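Plelten Recipe Notes

A data card for the Plelten collection of household recipe notes, release 3
Maintained by Weidong Tang

Summary

Plelten is a collection of 3,000 short handwritten recipe notes, typed up and tagged by hand. The notes come from recipe boxes, backs of envelopes and the blank pages of printed cookbooks. Most are in English. A smaller part is in Dutch or Malay, from the Pattinasarany family papers, and each of those has an English translation beside it.

The collection is meant for people who study everyday writing: abbreviations, spelling, how quantities are given, how much a cook leaves out. It is not a cookbook. Many of the notes can't be followed as they stand, and none of them have been tested in a kitchen.

What is in the download

notes.csv holds one row per note.
translations.csv holds the English text for notes in other languages, matched on note_id.
tags.txt lists the 16 subject tags with a one-line definition of each.
CHANGES lists corrections since the first release.

Scans are not included. The owners agreed to the text being shared, but several asked that the handwriting should not be.

Fields in notes.csv

note_id: a number, never reused, even when a note is withdrawn.
source: the box, book or bundle the note came from.
title: as written. Empty if the writer gave none.
body: the full text, line breaks kept as a slash.
language: en, nl or ms.
tags: up to 8 tags, separated by semicolons.
decade: our estimate. Empty where we had nothing to go on.
legible: yes, partly or no. Words we couldn't read are given as [?].

How the notes were typed up

Each note was typed once, then read against the original by a second person. Spelling mistakes were kept. So were crossings-out, where the words under the line could still be read; they appear between tildes. Fractions were changed to plain figures with a slash, so a printed half sign and a handwritten 1/2 look the same in the file. If you need that difference, this collection won't help you.

Measures have been left alone. "Cup" may mean a standard cup or whatever cup was in the house, and there is no field to tell you which. The Plarkdale box is the worst for this. Its writer uses "glass", "small glass" and "the blue cup" for flour, milk and ground coffee alike.

Tags

The tags were set by reading, with no word list. A note for coffee cake is tagged cake, and also coffee if there is coffee in it. The drinks tag was split in release 2 into coffee, tea and cold drinks after the Pruvura bundle came in, which is mostly drinks. Older notes were gone through again at that point.

Known problems

156 notes have no decade. Most of these are from loose bundles with no dated paper near them.

Some notes are copies of printed recipes. We removed the ones we recognised, and there are certainly others. Please report any you find, with the title and page of the printed source.

The Malay notes use an older spelling. The translations are by one person and have not been checked by a second.

In release 1 the slash for line breaks clashed with the slash in fractions. Line breaks now have a space on both sides and fractions have none. Scripts written for release 1 need changing.

Personal details

Surnames, street names and telephone numbers have been replaced with [name], [street] and [number]. First names were kept. The Pattinasarany family asked for their surname to stay in the source field. If a note mentions you or a relative and you want it taken out, write to the maintainer and it will be gone from the next release.

Notes on coffee (source: Pruvura)

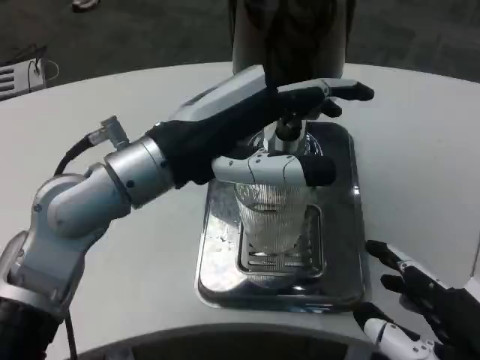
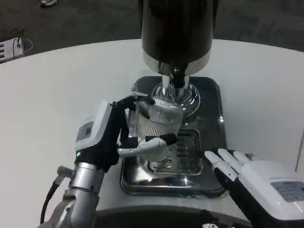

Ribbed glass, and coffee grinder.

4 min read

The Pruvura notes give coffee by the spoon, by the glass and by turns of a hand mill. We have not converted any of these to grams. Where a note says only "as usual", the body field says the same.

Licence

Text and tags may be used and changed freely, with credit to Plelten. The translations may be copied but not altered without asking.

Corrections are collected through the year and go out together in March.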